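Up at 6.20 and could not get back to sleep, so I read the meter before breakfast. 3,076. I wrote it on the back of the Gallegos envelope because that was the nearest paper, and then copied it into the notebook after I had found the notebook, which was under the bread board. It is the first reading I have taken myself since I moved in. The last two bills were estimates and both of them were too high.

Rang Gallegos at nine when the lines opened. Seven minutes of music and then a man who was perfectly pleasant and could not find the account. He found it under the old tenant's name in the end. He has put the new reading in and says the bill will be redone, and that I should see a credit of £108 within two billing periods. I asked how long a billing period was and he said it depended. I wrote that down as well.

It was minus something again overnight. Ice on the inside of the landing window, a thin strip along the bottom, and the towel I had left on the sill was stuck to it. The kitchen is all right once the oven has been on. The back bedroom is not worth heating and I have stopped pretending I will use it before spring. I moved the desk out of there this morning, a drawer at a time, and set it up by the chimney wall in the front room. The legs have left four dents in the carpet in the back and I expect they will stay.

Did two hours of work at the desk in its new place. The light is better but I can hear next door's television through the wall, not the words, just the rise and fall. It was a quiz, I think. Finished the Plundora invoices up to the end of November and left December, which is a mess of credit notes and will need a clear head.

Went out at noon for draught strip. The hardware shop had the foam sort and the brush sort. I bought the foam, two rolls, and a tube of filler for the gap behind the bath. The woman on the till said everyone was in for the same thing this week and that they had sold out of hot water bottles. Walked back the long way by the allotments. Leeks still standing on one of the plots, everything else flat and brown. Lights on in most of the houses already, at half past one.

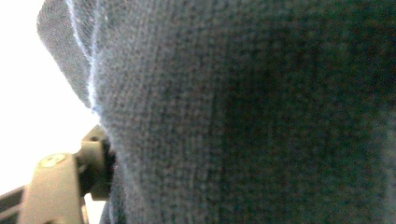
Soup for lunch, the last of the split pea. It had set solid in the pan and needed a good half pint of water to bring it back. Then I did the front door with the foam strip. It went on easily along the top and down the hinge side, but on the lock side it is too thick and the door now has to be leaned on before it will catch. I will live with it until the weather turns and then take that side off.

The bath filler did not go so well. The nozzle was cut too wide - my own doing - and most of it came out in the first six inches. Smoothed it with a wet finger and it looks passable if the light is off. It wants a day to dry, so no bath tonight or tomorrow morning.

Post came late, after three. A catalogue from Pradier, addressed to me by name, though I have never bought anything from them. A card from the dentist. And the form for the bus pass, which has a section headed "Previous Journeys" that I could make no sense of at all. I have put it with the December credit notes.

Took the 113 into town at four to return the Flirkel kettle. They changed it without any argument once I showed the receipt, and I did not even have to say about the lid. The bus back was packed and the heater under my seat was going full blast, so I was warm through for the first time today. Nearly missed the stop.

The new kettle is the same as the old one but the lid shuts. Had tea and two slices of toast for supper, as I was not hungry enough to cook. Rain started at eight and it does feel milder. I stood in the hall for a bit with my hand by the door frame and could not feel any draught on the hinge side. There is still some from the letterbox.

Tomorrow: December invoices, milk, ring the dentist, look for a brush thing for the letterbox. Read the meter again before bed. Bed at half past ten with the spare blanket on.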